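Narnunden Community Help > Running, Walking & Multisport

Sore calves every time I add a second run day, what am I doing wrong?

Posted by hillwardbound

Hi all, hoping somebody who has been through this can talk me down. I signed up for the Drultasel half back in the winter when it seemed a very long way off, and now it seems very close. I'm 46, I used to play a lot of pickup soccer, and I've been running properly (if you can call it that) since April.

Here's my problem. When I ran once a week, plus a bike ride, I felt great. No pain, slept like a log. Then I added a second run, just an easy loop of the reservoir, and by the time I'm walking down the stairs the next morning my calves are like two bricks. Both sides, low down, just above where the Achilles starts. It eases off if I walk for a while and it's gone in a couple of days, but by then it's time to run again and off we go.

Things I've tried so far: a foam roller (hurts, no difference I can tell), stretching against the wall before I go out, a banana, and new shoes. The shoes were a Christmas present and they're the lower, flatter kind because my brother-in-law swears by them. I like how they feel. I do most of my running first thing, before work, straight out of the front door, and the front door opens onto a hill. I can't really avoid the hill unless I drive somewhere, and I don't want to drive somewhere to go for a run.

My plan comes off the Faltent app and it says I should be on three runs a week by now. I'm on two and falling apart. Do I push on and wait for the legs to get used to it? Drop back to one? Is a half even realistic? I don't care about time, I just want to get around without walking the last part.

Sorry this is long. Thanks in advance!

Torquil Aitken

Okay, take a breath, you are in better shape than you think. I coached the beginners' group at Dunbar Harriers for a good few seasons and I could have written your post for half of the people who came through it, me included.

First thing that jumped out at me was the shoes. You went to a lower, flatter shoe and then added a run on top of it, and you did both of those on a hill, first thing in the morning, with cold legs. Every one of those puts more work on the calves. I'd bet a decent lunch that if you dug your old pair out of the closet and did one of your two runs in those, you'd notice a difference inside a couple of weeks. Keep the new ones for the shorter day. You don't have to give up on them, just bring them in slowly, the way you would with anything else.

Second, the hill. You say you can't avoid it and I believe you, but you can walk it! I mean it. Walk up the whole thing, briskly, arms going, and start your run at the top. I did this for an entire winter when I lived on a street that was basically a ski jump and I got fitter, not slower. If it's downhill out of your door then walk that too, because braking down a hill on cold calves is no fun either.

Third, and this is the dull one, calf raises. Stand on the bottom stair with your heels hanging off, hold the rail, go up on both feet, and lower slowly. Slowly is the part people skip. Do a set while the coffee's brewing and another when you brush your teeth at night. When two feet feels easy, shift to one. Give it a month. I still do mine and my wife still laughs at me.

On the plan: the app doesn't know you. It doesn't know you played soccer, it doesn't know you changed shoes, it doesn't know about your hill. If I were you I'd stay on two runs for three more weeks and put the bike in where the third one should be. Your lungs can't tell the difference, and your calves get a holiday. Then make the third run tiny. Silly tiny, twenty minutes, so short you feel daft getting changed for it. My own first "third run" was out to the mailbox at the end of the lane and back, and I was pretty pleased with myself.

And make one of your runs slower than you think you need to. Can you talk in whole sentences? Out loud? If not, slow down again. I used to make my lot recite their grocery lists on the move and the ones who couldn't get past the eggs had to drop back and run with me.

Is the half realistic? With what you've told us, yes, I think so. If you take short walk breaks early (a minute here and there, from the first mile, before you need them) you're much less likely to end up trudging at the end. The Drultasel course is kind after the bridge, too.

One serious bit. If it ever goes to one side only, or there's swelling, or it's warm to the touch, or it hurts when you're sitting still, stop and get it seen to. Soreness in both legs that shifts when you move around is one thing. The other kind is not something for a bunch of strangers on a help page.

Let us know how you get on!

muddylaces2

Get rid of the roller. Never did a thing for me either. Also drink more water, I bet you're not drinking enough. I ran Drultasel two years running on one run a week and a lot of pasta and I was fine, so I wouldn't lose sleep over it. Start at the back, it's narrow by the church.

bib 403 if anybody has photos from last time lol

pennyfarthingale

Mostly agreeing with Torquil, but a couple of things from somebody who got it wrong for a long time.

Wall stretching before a cold early run made mine worse. I can't tell you why, I only know that when I swapped it for five minutes of walking around the kitchen on my toes and then my heels (the dog hates it) the morning brick feeling mostly went away. I stretch afterward now, gently, once I'm warm, and usually while I'm on the phone to my sister.

Also, how far apart are your two runs? You said it takes a couple of days to clear and then "it's time to run again", and I wondered if they're bunched up. When I started I ran on back-to-back mornings because that's when my husband could do the school drop-off. Moving one of them to the evening on the other side of the week helped me more than any gadget. My legs are just happier at 6 pm than at 6 am. They always have been, I'm not a morning person in any department.

I'd be careful with the calf raises if you're already sore. I went at them like a maniac, both sets every day from day one, and could barely drive. Start with a few, every other day, and leave them out the day before your longer run.

And please write things down! Just a notebook. Mine says stuff like "reservoir, old shoes, slept badly, calves fine" and after a month or so I could see that bad sleep showed up in my legs before anything else did. I'd never have put those together on my own, I'd have blamed the hill forever.

As for the distance, my longest run before my first half was nine miles, with walk breaks, and I got around with a smile and a very salty face. You've got time. Skip a run if you need to. I skipped a whole week with a cold and came back feeling better than before it, which annoyed me a bit after all that worrying.

Good luck, and wave if you see a purple hat at the start.
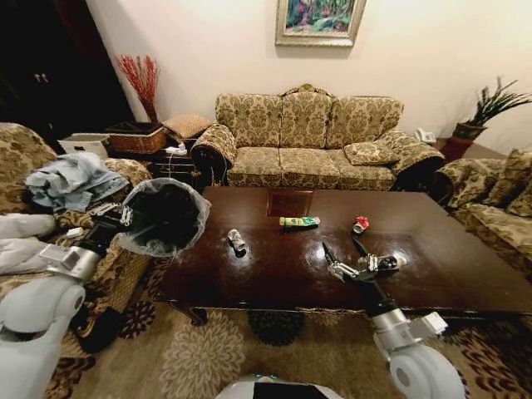
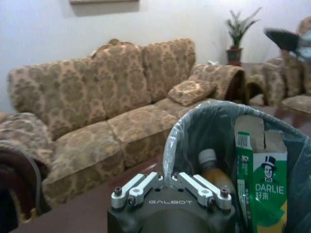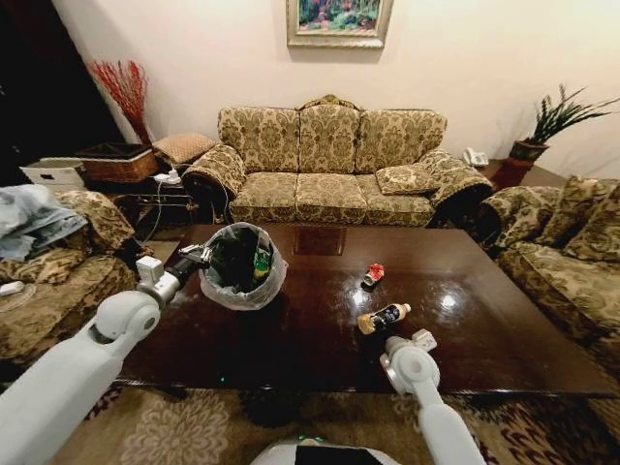
Narnunden Community Help Digest, Issue 21, page 2

hillwardbound replied:

Thank you all so much, I wasn't expecting this much help! Penny, you got me, they ARE bunched up. I've been running two mornings in a row and then doing nothing but the bike for the rest of the week. It never crossed my mind. I've moved the second one to an evening and I'll see how that goes.

Torquil, the old shoes were in the garage under the paint cans and they smell terrible, but I did the reservoir in them last night and walked the hill both ways. A bit stiff on the stairs today, nothing like before. I know one run proves nothing. I'm going to leave the third run alone for three weeks like you said and tell the app to mind its own business.

The calf raises I'm doing in the kitchen holding on to the counter, since our bottom stair has a loose edge. Is flat on the floor okay or do I really need the heel drop?

Torquil Aitken

Flat on the floor is fine to start with, it's gentler anyway. Get a month of those in and then fix the stair.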